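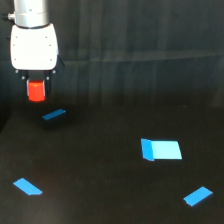
Small dark screws down the front of a white housing, with brushed silver above.

Screws, and how not to wreck them

I've had more questions about stuck, stripped and missing screws than anything else on this site (even more than the oven glass page!), so I've pulled all my bits and pieces together in one place. Most of it I learnt by mucking up my own stuff, including a perfectly good toaster.

Get the right tip. If you only take one thing from this page, buy a decent set of screwdriver bits and try three or four in the screw before you turn anything. The right one sits down snug and doesn't wobble when you let go of the handle. If it rocks, go up a size. People nearly always pick one that's too small, and then the edges slip and chew out the middle of the screw, and after that you're in for a long afternoon. My set is a Posow one from the hardware shop in Prendside and the only bit I've worn out is the little Phillips.

Push harder than you turn. I lean on the driver with most of my weight and turn slowly. For small ones I put the thing on a folded tea towel so it can't skate across the bench.

Tap before you force. A screw that's been sitting in the same hole for years will often let go if you put the driver in and give the handle a couple of light taps with a hammer. Then try turning it the wrong way, just a hair tighter, before you undo it. Don't ask me for the science, but you can feel it crack loose.

If it's rusted, a drop of penetrating oil and a cup of tea. Then another drop and leave it overnight. I use Varnia because it comes with the long skinny straw and I don't end up with oil all over the laundry. Wipe off what's left, especially near paint or rubber.

The rubber band trick: lay a wide flat band over a chewed-up screw, press the driver in through it and turn. It works for me maybe one time in three, but it costs nothing. If the head stands a bit proud, go straight to locking pliers and don't bother with the band.

Draw a map. Before I take the back off anything I draw the shape on a piece of cardboard, poke holes where the screws go and push each one into its own hole as it comes out. They look the same but they often aren't -- a long one in a short one's spot can go clean through to something you care about. I once pulled apart a sewing machine with 19 screws in it and the cardboard was still sitting there, every one in its place, when I got back from holidays in July.

Silver with silver, dark with dark. When you're replacing one, try to match the colour as well as the size. A shiny screw on a dark plate catches your eye every time you walk past, and a dab of matte black enamel on the head will fix that for next to nothing.

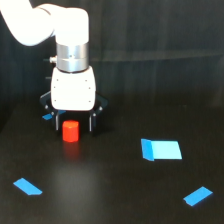

Page last changed: 06/05/2022

Putting them back

Start every screw by hand. Turn it backwards gently until you feel a small click as the threads drop into line, then go forwards. This matters most in plastic, where a crooked start will cut a second thread across the first one and then neither holds. Get them all in loosely, then go round and snug them up corner to corner, a bit like wheel nuts.

Keep the drill out of it. I love my cordless, but on appliances and anything with a plastic cover I do the last few turns by hand. Stop when it's firm. If you hear a creak you've gone too far, back it off a quarter turn.

Loose hole in timber? Toothpicks and PVA glue. Dip them, pack them in, snap them off level and leave it till tomorrow. I've done every cupboard door in our kitchen like this and the hinges are still up!

Storing the leftovers

I used to keep everything in one giant coffee tin, which meant tipping it out on the floor whenever I wanted anything. One wet weekend I sorted the lot, more than 1,000 of the blessed things, into Muli jars (the squat ones with the wide lid). I tape one sample screw to the outside of each jar, so I don't have to read my own handwriting. Anything bent or rusty went in the scrap metal bucket.

A magnet in an old sock is good for picking up a spill. Drag it over the floor, turn the sock inside out and they all come away inside it. Won't help with brass or most stainless, so you'll be on your hands and knees with a torch for those. Put the torch flat on the floor and look for the shadows.

Somebody wrote in about screws that work themselves loose on a clothes airer. Try a tiny dab of clear nail polish on the threads before you do them up. It holds well enough and still comes undone with an ordinary screwdriver. For saucepan handles I'd skip the polish and just nip them up every couple of months.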